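Teaching a planner to wait

Retno Rahman writes the planning software at Prillstead, and when I visited her in February she was reading a log file with a pencil in her hand. She marks the lines on paper. "On the screen I scroll too fast and I believe everything is fine," she said.

The software is called Clinaver. It receives the positions of objects from the perception module, chooses a grasp, and sends a path to the arm controller. Her present problem is cables. A rigid object has one pose and the planner can trust it. A power strip has a body which is easy to find, but its cord can lie in any shape, and the older version of Clinaver treated the cord as if it was not there.

"The path was correct on paper and then the finger went under the cord," she told me. "For the planner there was no collision, so it continued very politely."
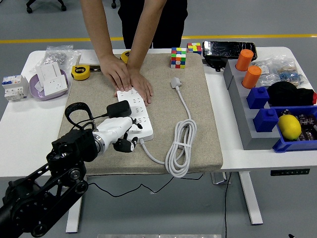 Now the cord is stored as a chain of short segments, and each segment has its own uncertainty. If the uncertainty grows too large, the planner does not stop completely. It asks for a new view and holds the hand where it is. Rahman spent two months on this waiting behaviour, more than on the grasping itself. The limit for one replanning cycle is 400 milliseconds, and she defended this number against colleagues who wanted it shorter.

The presence of a person's hands near the object was another question. In Clinaver, hands are a separate class with a wider safety margin, and the margin is never reduced by the optimizer. "I wrote this as a hard rule, in the ugliest code of the whole program," she said. "I did not want somebody to tune it by accident."

The debugging viewer, Gimar, replays the planner's decisions beside the controller's signals. Before it existed, she compared the two clocks by hand, and an offset between them cost her most of one winter.

I asked what she would change first if she had more time. She thought about the colour of the warnings in Gimar, then she laughed and said the message names. Two of them still differ by only one letter, and she had mixed them up again that morning.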